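Light table (furniture)

From the Kirkley Household Encyclopedia, the free reference for everyday things

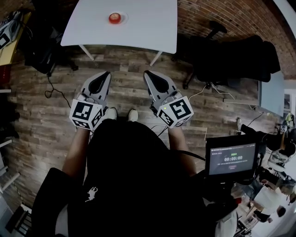 A white rectangular light table on a wood-plank floor, with a small round red object on a pale circular base.

A light table, in the sense used by furniture sellers and by most people who have had to carry one up a flight of stairs, is a table with a plain flat top and slim legs, made to be moved by one or two people without much trouble. The name has to do with weight and has no connection with the glowing tables used for tracing drawings, which have their own article (see Tracing table). Light tables are very often white and very often rectangular, and they turn up in kitchens, spare bedrooms, sewing rooms, classrooms and rented apartments, where they may serve as a desk in the morning and a dinner table at night.

Contents
1 Name
2 Form
3 Color
4 Tables and floors
5 Use in the home
6 Care and cleaning
7 Common problems
8 In Flernby
9 See also

Name

The term is an old trade word, and older shoppers may still know the same piece as a work table, a plain table or simply "the white table," a name that seems to stick in a family even after the table has been painted green. In the Tomutex furniture catalogs it was listed for many years as an "all-room table," and some secondhand dealers go on using that name. A light table differs from a card table in that its legs do not always fold, and from a side table in that a grown person can sit at it with both knees underneath and eat a proper meal.

Form

The top is a single flat panel, usually a rectangle, although square and round ones are made too. The corners may be crisp or softly rounded, and families with toddlers tend to have strong feelings on the matter. Tops are made of solid wood, of board with a smooth skin, of metal or of molded plastic, and from a few steps away it can be surprisingly hard to tell which one you are looking at. A knock with the knuckles will often settle it.

The legs are thin, and on many models they slant down and outward from the underside of the top. Slanted legs are called splayed legs. They put the feet farther apart than the places where the legs are joined, which helps the table stand steady when somebody leans on one end to reach for the salt. Straight legs set right at the corners leave more room for chairs, and they are the usual choice where the table is going to be pushed up against a wall. There is a small price to pay with splayed legs, as anyone who sweeps the floor will find out, and that is the matter of toes.

Some light tables have a rail, also called an apron, running around under the top between the legs. The rail stiffens the table but takes away a bit of knee room. Tables without a rail look lighter and rely on their leg plates and screws to stay firm, so the screws deserve a look now and then.

Color

White is the color most closely tied to the light table, and there are good everyday reasons for its long popularity. A white top bounces daylight back up into a dim room. It goes with whatever chairs are already in the house, even if no two of them match. It also makes small things easy to find: a dropped pin, a loose button, a single pill or a cherry tomato will stand out against it at once, and people who sew, sort seeds or mend jewelry often pick a white top for exactly that purpose.

White on white is the weak point. A white saucer, a white lid or a sheet of paper can nearly vanish on a white table, and a glass coaster is easily swept off by an elbow. Many households get around this with a colored cloth or runner, or by keeping something bright in the middle, such as a bowl of lemons or a red candle.

White finishes do not all age in the same way. Painted wood tends to turn a soft cream over the years, most of all beside a sunny window, and the patch that sat under the fruit bowl will stay paler than the rest. Lovers of old furniture find this rather charming. Those who want an even color can shift the fruit bowl around from time to time, or move the whole table by a quarter turn each August when the sun is strong.

Tables and floors

A light table is often placed on a wood-plank floor, and the two get along well if a little care is taken. Floors with boards in mixed shades of brown, gray and tan are especially forgiving under a white table, as crumbs and scuffs are less noticeable on them than on a floor of one dark color. The plain white top also gives the eye a resting place above all that grain and pattern.

Thin legs press hard on a small spot. Felt pads under the feet will protect most floors and make the table quieter to move, though the pads pick up grit and should be peeled off and replaced when they feel rough. On soft wood, wider cups may be wanted. Dragging a table is the surest way to scratch a floor, and it strains the leg joints as well, so it is much kinder all round to clear the top, call for a helper and lift.

Old plank floors are seldom level. If a table rocks, try turning it before reaching for the folded cardboard, since a table that wobbles in one position may stand perfectly still a hand's width away.

Use in the home

Part of the appeal of the light table is that it has no fixed job. It can hold a sewing machine, a jigsaw puzzle, a tray of seedlings or a birthday cake. In small apartments it is commonly kept against the wall and pulled out into the room when company comes, so that people can sit along both of the long sides.

For work done standing up, such as wrapping parcels or rolling dough, many people find the usual dining height too low and raise the legs on blocks. The blocks should be wide and have a hollow for the foot to sit in. For work done sitting down, the old rule of thumb is that the forearms should rest on the top without the shoulders creeping up toward the ears.

It is sensible to leave most of the top clear between jobs. A table that has become a shelf for mail is very hard to win back, a truth known in most homes.

Care and cleaning

Dust first with a dry cloth, then wipe with a damp one and a drop of dish soap, and dry the top well, paying attention to the edges where water likes to creep in. Gritty powders will dull a shiny finish. Tea rings on a white top usually give way to a paste of baking soda and water left on for a few minutes and rubbed gently in small circles. Tomato and berry stains should be wiped up as soon as they are noticed. Ink is more stubborn, and a hidden spot on the underside is the place to test any stronger cleaner.

Hot pans need a trivet. This applies to every kind of top, whatever the seller may have promised.

Common problems

Loose legs come first on any list, and in most cases a quarter turn with the right wrench or screwdriver puts things right. A screw hole that has worn too large in a wooden table can be packed with glued wooden matchsticks and drilled again once the glue is hard. Chipped white paint can be touched up, but the match is rarely perfect, and a thin coat over the whole top will look better than several dabs.

In Flernby

The town of Flernby was for a time a center for the making of light tables. The Rebelo works there turned out 2,000 of them in its best year and 1,333 in its last, and employed 70 people, 30 of them in the paint room. Rebelo tables can be recognized by a small notch cut on the inside of one leg, which showed the packers which end of the table went into the crate first. Good examples still appear at yard sales in the district, often under several later coats of paint.

See also

Card table
Drop-leaf table
Felt pad
Splayed leg
Tracing table

This page was last edited on Apr 23, 2020.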